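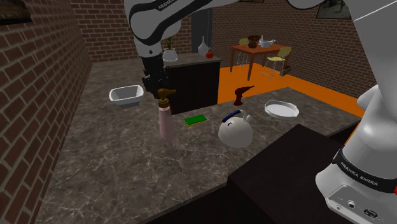 Plusitz, Wednesday, November 4, 2020
Posted by Kathleen Coughlan
2,609 views | 3 shares

Gripper closes too high on the spray bottle in a simulated kitchen cell

Our department maintains a simulated kitchen cell for grasp testing, built in Trostance. The arm carries the Franka markings and works over a marble counter. The objects set out for it include a pink spray bottle, a sponge, a white dish, a teapot and a cordless drill. The starting pose places the fingers directly over the bottle, pointing down.

Since the scene was rebuilt in June, the fingers have been closing on the brown trigger nozzle and missing the body of the bottle. In our last batch of 200 runs, only 13 ended with the bottle lifted clear of the counter. The sponge is picked up without difficulty. We have reloaded the arm model and restored the default finger force, with no change. Please advise which settings should be reviewed first, and in what order. We would prefer not to rebuild the scene a second time.

Kathleen Coughlan

Vamard Help Desk

Thank you for the clear report. A fault that affects a tall object and spares a flat one usually points to the object's own reference point. Please proceed as follows.

Open the bottle in the scene editor and display its origin. If the origin is at the top of the model, the planner is taking the nozzle as the target. Move it to the middle of the body and save the object under a new name, so that the earlier results can still be reproduced.

Next, display the collision shape. A single box drawn around the bottle and trigger together will stop the fingers early. Use one simple shape for the body and a separate one for the trigger.

Then run the approach at reduced speed with contact display switched on. The first contact should appear on the body – if it appears on the trigger, the grasp height is still being read from the old file. Clear the stored grasps and run again.

Finger force should be left alone until these checks are complete.

Didenko

Same thing in our cell. It was the counter height for us. Somebody had changed the counter and the arm base was still set to the old one. Check that before anything else, it takes a minute. Also try a side grasp, straight down on a spray bottle is asking for trouble.

Vamard Help Desk

The point about the base height is a sound one and may be checked at the same time as the origin. A side grasp is reasonable as well, provided that the path is checked against the teapot and the sponge – both stand to the right of the bottle.

Related items
Resetting the arm to its start pose between runs
Collision shapes for objects with handles
Stored grasps not cleared after a scene change
Matching the arm base to a new counter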